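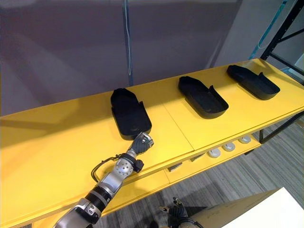

Most people who buy a house in Hendlow find out about the mud in their first October. The clay there holds water for months, and it comes indoors on boots, dog paws and bicycle tires. For a long time the usual answer was a sheet of newspaper by the back door. Now people spend real money on the problem, and the things they buy have become more particular. Boot trays used to be plain rectangles, and a shopper may now be tempted by other shapes. Black trays shaped like a shoe, with a rounded toe and low sides, look good lined up on a yellow table, whatever they are meant to hold.

Aoife Moynihan has been redoing back entrances in the area for 8 years. She started with kitchens and moved over when clients kept asking her to fix the door next to the kitchen instead. Her typical job costs $2000, and much of that goes into the floor.

"People want to talk about hooks and baskets," she says. "I want to talk about where the water goes."

Her first visit is mostly spent watching. She asks the family to come in the way they normally would, with coats on and bags in their hands. In one house on Stalwood Lane, the children dropped everything three steps past the closet that had been built for them. She took the closet out and put a bench where the pile was.

Nazareno Piras did his own entrance last winter for $900. He teaches middle school and has two dogs. The old floor was carpet, which he pulled up in one afternoon, and under it was a layer of glue that took him the rest of the month. He laid tile in a dark gray close to the color of the local clay.

"My wife wanted white," Piras says. "We talked about it for a while."

He would change two things. The bench is too high for his younger son, and the light switch ended up behind the coats. He plans to move the switch this spring. The bench will stay, as the boy is growing.

Moynihan says the jobs that go wrong tend to have too much storage. A family with twenty hooks will hang up twenty coats, and wet wool needs space around it to dry. She allows two hooks per person and sends the rest upstairs. She also likes a floor drain when the house has a crawl space below, though few clients agree to pay for one.

Rentals are harder. Tenants can't tear up a floor, so she tells them to buy the longest washable runner that will fit and to wash it more often than seems necessary. A second runner helps, so one can be on the floor while the other is on the line.

Her own back door opens straight into the laundry room. The boots go next to the dryer.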